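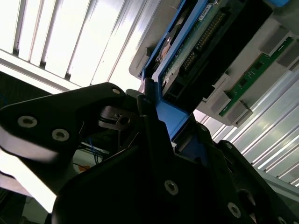 I have been watching Rurnar since I was in high school, so when word got out that Ada Bortolotti and Ginevra Testa would be back on the same couch for a reunion special, I did a little dance in my kitchen and burned a grilled cheese. They played sisters for 237 episodes and then, as far as any of us fans could tell, didn't say a word to each other for years! The first promo went up last week and I have watched it more than a grown woman should. Ada is all in black with these tiny silver studs down one sleeve, and they look so much like the silver hex screws on that black hardware in the picture that I can't unsee it now. I love it on her. My sister thinks it's awful, and we have agreed to disagree.

For anyone who missed all this the first time, the trouble supposedly started in March of the last season, when Ginevra got the big hospital storyline and Ada's character was sent off to Wurkari to "find herself" (we never did find out what she found). There were stories about separate trailers and separate cars, and one about a birthday cake that I still don't believe. I defended them both on the old message board until my fingers hurt. The thread I started had 163 replies before the moderators locked it, and I'm sorry to say a few of the worst ones were mine.
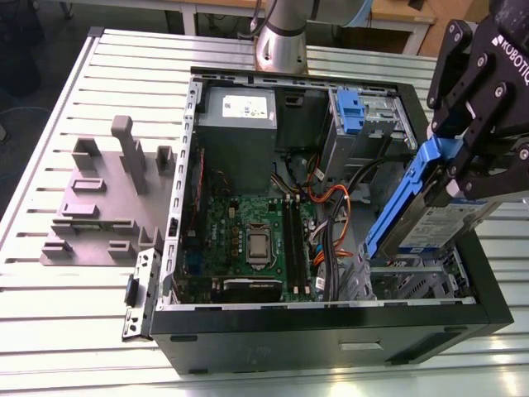
Ginevra finally talked about it in the Stedton paper, and what a talk it was. I expected two polite paragraphs and a plug for the special. Instead she went through the whole thing, the jealousy, the bad advice, the Christmas card she wrote and never mailed, and by the end of it she was as wide open as that Dell tower lying on its side with the panel off and the processor bare. I had to put my coffee down. She says she was the one who stopped calling, and that Ada was the one who picked up the phone again after Ginevra's mother passed. I cried at that part, and then I read it out loud to my husband, who has never seen one episode, and he got a bit quiet too.
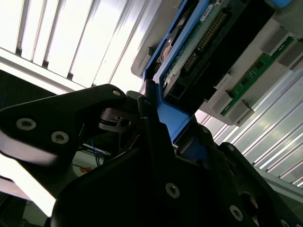 Will the reunion be the start of a new season?

There are no plans for one so far. The special is a one-time thing, 60 minutes long, with the two of them talking and a few clips from the early years.

I know some of you are hoping for more, and believe me, I'd be the first one on the couch. But I've made my peace with an hour. What I really want is to hear them laugh together the way they used to in those backstage bits after the credits, when Ada would get the giggles and Ginevra would have to walk away. I also want them to talk about the wedding episode, number 202, the one with the rain and the runaway horse. It's still my favorite hour of television and I'll hear no arguments about it.

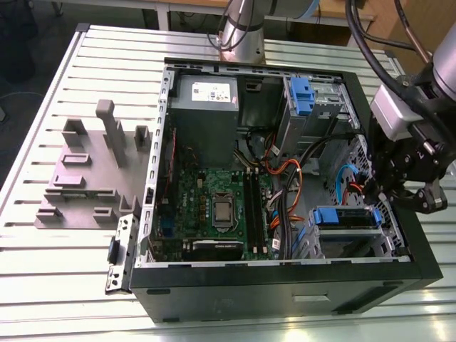 And if they could bring out the dog who played Tan, well, I know he must be long gone by now, bless him, but maybe a photo? He had better timing than half the cast. My sister and I used to rewind just to watch him steal the rolls off the dinner table while everybody was yelling about the will.

I'm having a few people over to watch, with the lemon bars from the old fan cookbook, if I can find where I put it. If you have your copy handy and could tell me how much sugar goes in the crust, I'd be so grateful. Mine has a coffee ring right over that line.

Posted May 30, 2023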